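Brolmont countertop chores: data card
Version of October 19, 2021. Maintained by Sida.

Brolmont is a set of short recordings of small kitchen and bathroom jobs done with a two-finger gripper. We put it together to get a fair answer to a plain question: can a machine tidy a counter yet? Our answer so far is sometimes, and slowly.

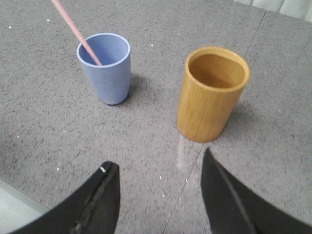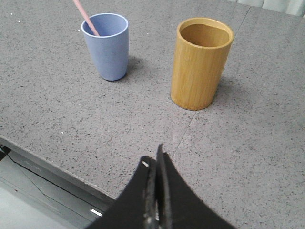
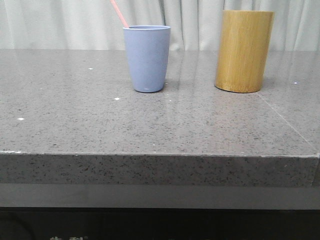 Blue cup, pink stick, bamboo-colored cup on a gray speckled countertop.

Núñez wrote after the July release that a counter with two cups on it says little about a real kitchen, and that a dishwasher full of wet plates would settle the matter faster. We agree with the first part. Wet plates are planned for the next version.

Contents
781 episodes in total
655 for training, the rest held out
Wrist and side views, saved separately

Tasks
Move a thin item from one cup to another. Stack cups. Push a cup back from the edge. Wipe a marked area – this last one is the weakest part of the set, and 211 episodes of it were dropped before release.

What counts as done
The item ends up where the instruction says and every cup is still upright. A run that needs a hand from a person is a failure, even if it finishes. Older Vorkik labels gave half credit for these. Do not mix the two.

Known gaps
Little clutter and no running water. Glossy counters throw reflections that confuse some depth estimates. Time to finish is logged only from episode 500 on.

Not suitable for safety claims of any kind, or for comparing a robot with a person on speed.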